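Why Burnville Walks Slow: notes for the Saturday session

Slot is 24 minutes. Clock at the back runs fast. Ignore it.

Open with the crosswalk story. I timed the light outside the Rokolia building on my lunch break, which tells you what my lunch breaks are like. Pause for polite laughter. If none, move on briskly, like a pedestrian in Rarnstead.

Main point: cities plan sidewalks for a person who doesn't exist. This person is alone, carries nothing, never stops to read a text and has no knees to speak of. Ask the room who brought theirs.

Next, the Zein Street survey. We logged 367 walkers in July. Say the number slowly, it cost me a sunburn. The ones in pairs drifted sideways. The ones on phones drifted everywhere. Parents with strollers went in a straight line and the rest of us got out of the way.

Then the 3 fixes: longer lights, fewer sandwich boards, benches set back from the curb. Someone will ask about scooters. Have water ready.

Skip the Rarnstead budget story if the Rarnstead people are in the front row. Tell it twice if they aren't.

Leave 6 minutes for questions. The first one will be a comment. Thank them for it, then wrap up and let people find their coats.
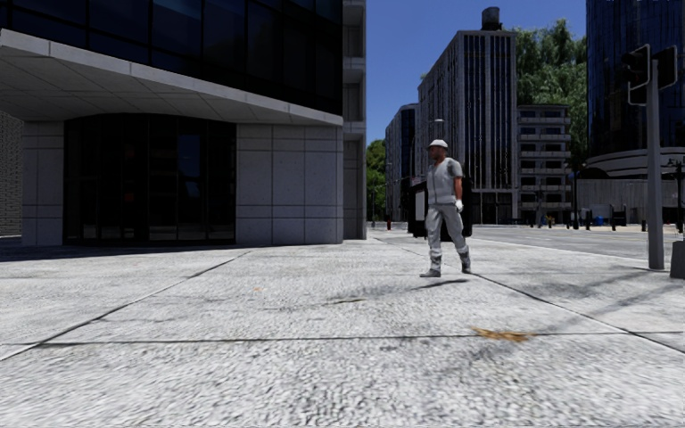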